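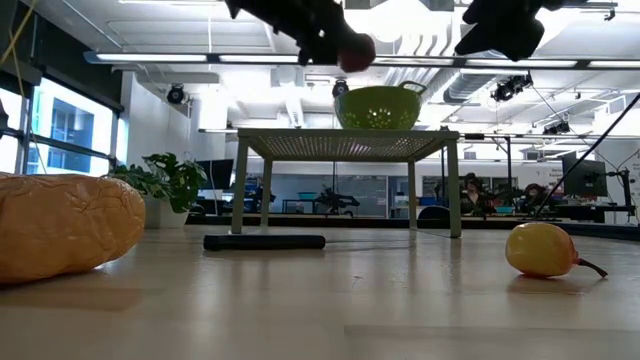 ¿Hasta qué hora se puede dejar comida en la mesa común?

Widad Salameh
Buenas. Soy nueva en la segunda planta y sigo sin entender las normas de la comida compartida. Ayer vi una pera amarilla y un escurridor verde lima y me quedé un rato con la duda de si la pera era de alguien o de todos. ¿Hay cartel? ¿Hay hora de recogida? Pregunto antes de comerme la merienda de un compañero y empezar mal.

Lino Tedesco
Si no lleva nombre, es de todos. Si lleva nombre, también, pero con remordimientos.

Maya Darwish
Lo de Lino no es la norma, aunque se practica mucho. La norma está en la hoja de Brerberg, página 28, y dice esto: la fruta y la verdura sin etiqueta se pueden coger a partir de las cinco. Lo etiquetado no se toca. Los utensilios (escurridor, tijeras, lo que sea) vuelven al armario el mismo día, limpios. Esta última parte la lee poca gente.
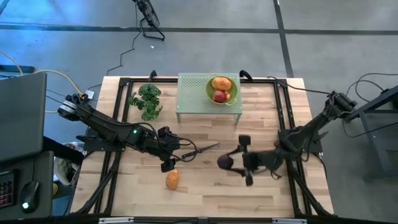 Club de Cocina Turitz -- Ayuda entre socios

Brodie Nepia
Añado lo de las tijeras, que Maya lo ha pasado muy por encima. Si están sobre la madera al lado de la verdura, se recogen antes de ponerse a charlar, con la hoja cerrada y en el cajón de arriba. Las cosas pequeñas y naranjas que parecen boniatos van a la cesta de raíces, no a la nevera. Lo morado y redondo también va a la cesta -- sea remolacha o cebolla, llevamos desde mayo discutiéndolo y el sitio es el mismo.

Widad Salameh
Gracias. Entonces la pera, a partir de las cinco.

Lino Tedesco
Llegas tarde.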